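Week 2: Is it really cheaper to keep the old one?

Everyone "knows" that repairing beats replacing. Treat that as a claim, and ask who worked it out and what they left out. The Lidico leaflet in your reading pack gives a saving of 179 per machine over its life. It doesn't count staff time, and it stops at the point where the second fault usually turns up.
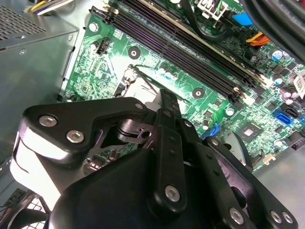 Fig. 1. Motherboard in an open desktop case.

Oltell's survey looks stronger, with 2966 replies. But who replied? People who had already paid for a repair, and few of us like to say we wasted our money. A big sample of the wrong people is still the wrong people. 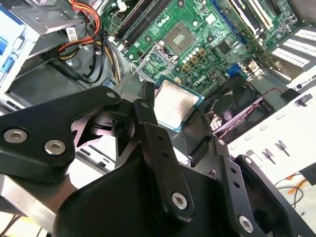 Resale value is the other soft spot. Zarmont takes the asking price as the selling price. Check any listings page after a month and see how many are still there.

None of this shows that replacing is cheaper. Those figures are usually worse, and come from firms with new stock to shift.

For the seminar: redo the Lidico sum with an hourly wage in it. State your wage and where you got it.

Last updated: April
2 comments

Related
Week 1: What counts as a cost?
Reading: the Szczepańska repair scheme
Week 3: Guarantees and small print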